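Working Alongside the Assisted Assembly Bench: A Guide for Bench Technicians

This guide applies to technicians at the Brorness service center who prepare, run and sign off workstation units on the assisted assembly bench. It replaces the handout issued in October. Technicians on the manual line should continue to follow the Irden work instructions.

What changes in your role

On the manual line, one technician carries a unit from teardown to final test. On the assisted bench, the robot handles repeated placement work inside the open case, and the technician is responsible for preparation, part staging, inspection and release. Job grades and shift patterns are unchanged. Each technician must complete 40 supervised units before running the bench alone.

Preparing the unit

1. Disconnect power and put on your wrist strap.
2. Remove the side panel and lay the tower on its side on the slotted platform, interior facing up.
3. Move any loose cables clear of the motherboard. A cable that crosses the memory slots will stop the cycle.
4. If the processor is to be replaced, leave the socket lever raised and touch nothing inside the socket.
5. Stage parts in the gray fixture tray next to the case. Memory modules go in the lower slots.
6. Scan the work order in Nendis and wait for the unit number to appear before you step back.
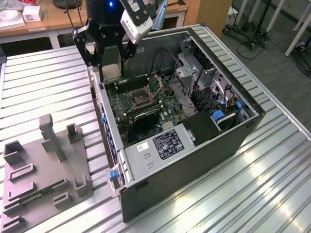
Gripper over an open workstation tower, with the fixture tray to the left of the case.

Running the cycle

Stand behind the floor line and start the cycle from the panel. Keep your hands out of the case while the arm is moving — this includes reaching in to correct a part that looks crooked. Press Pause first, wait for the arm to stop, and then make the correction. Every pause is logged, and the log is not used in performance reviews.

If the cycle stops on its own, read the code on the panel. Code 403 means that a part was not found where the tray map expects it. Reseat the part in the tray and select Resume. After a second 403 on the same unit, finish the work by hand and note this in Nendis.

Inspection and release

Check each memory module for full seating at both ends. Confirm that the socket lever is closed on any unit with a new processor. Look over the cables before refitting the side panel — the robot does not check them. The technician who signs the release remains responsible for the unit, whichever steps were automated.

Requests for refresher training may be entered in Nendis under Bench Support.

Brorness Service Center, Bench Support Desk, ext. 7 | © 2024 Brorness | Back to top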